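Traltulbridge Sound Archive: progress report to the Dekerar Fund, 25/04/2021

Recording the local bands, the dance halls and the people who went to them 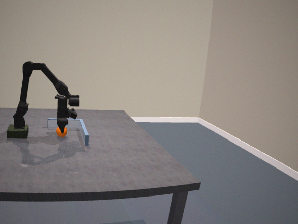

We never thought of ourselves as a scene, came the reply from the former bass player of Westix when we wrote asking for an interview, we were just five lads who could get the use of a van. We have pinned that letter up over the desk, as it says a good deal about why this work wanted doing, and why it has taken a fair bit of coaxing to get people to believe that anyone would care to hear from them.

Thank you, first of all, for your patience over the winter. When we last wrote we had hoped to be sitting in people's front rooms with a recorder and a plate of biscuits, and of course that could not happen for most of the time. We did our interviews by telephone instead, and I must say I was gloomy about it beforehand. I needn't have been. People were glad of the company, and several rang back the next day having remembered the name of a drummer, or which hall had the sprung floor, or who it was that fell off the stage at the Harvest Dance. We now have 85 interviews finished, with a written summary for each, and 18 more promised.

The tapes have been the great pleasure of the year. Your grant paid for the repair of our old reel-to-reel machine and for the second-hand cassette deck, and between them they have hardly had a day off. We have copied 128 tapes so far. A good many are band practices, with long stretches of somebody tuning up and somebody else asking for a cigarette, and I would not be without a minute of it. Among them is the only known recording of Westix playing at the Corn Exchange, taped from the balcony by a girl who had been told to be home by ten. You can hear her friend telling her it is twenty past. The bass is a rumble and the singer is a long way off, but when they go into the last number and the whole room starts stamping, I defy anybody to sit still!

We also had a very happy surprise from the Egilsson family, who ran the music shop on Bridge Street until it closed. They have lent us the hire-purchase ledgers, which show who bought which guitar, and how long they took to pay for it (in one case, a very long time indeed). The ledgers have helped us put dates to line-ups that people had been arguing over for years, though I am afraid they have started one or two new arguments as well. We are scanning them with the family's blessing and have agreed to leave out the addresses and the sums owed.

Now to the things that have gone less well. Some of the cassettes had been kept in a garage and the sound has nearly gone. We have set 2 of them aside for a specialist, whose quote came in higher than we had allowed for, and I would like to talk to you about moving a little money across from the travel heading, where we have barely spent anything. The website is behind as well. The pages for the bands are written but the listening pages are not, mainly while we wait for permission from every member of each group. Tracing them has been slow. One lead guitarist turned out to have moved only as far as the next village, after we had written to three different countries.

As for the money in general, we are within the budget, and the full figures are on the sheet sent with this report. The cost of blank discs and storage boxes went up slightly and the cost of printing came down, so they have more or less settled up with each other.

Our plan for the summer is to finish the promised interviews, get the listening pages up, and hold a small open afternoon in August if we are allowed to. We would play some of the tapes, put the posters on the walls and ask people to write names on the backs of photographs, which we badly need. A few of the old players have said they might bring their instruments. They have also said they won't be playing them, but I have my hopes.

You would be most welcome to join us for that, and there will certainly be tea. If there is anything in the report that you would like set out more fully, please do ring the archive, any morning is good, and let it ring for a while as we are often in headphones.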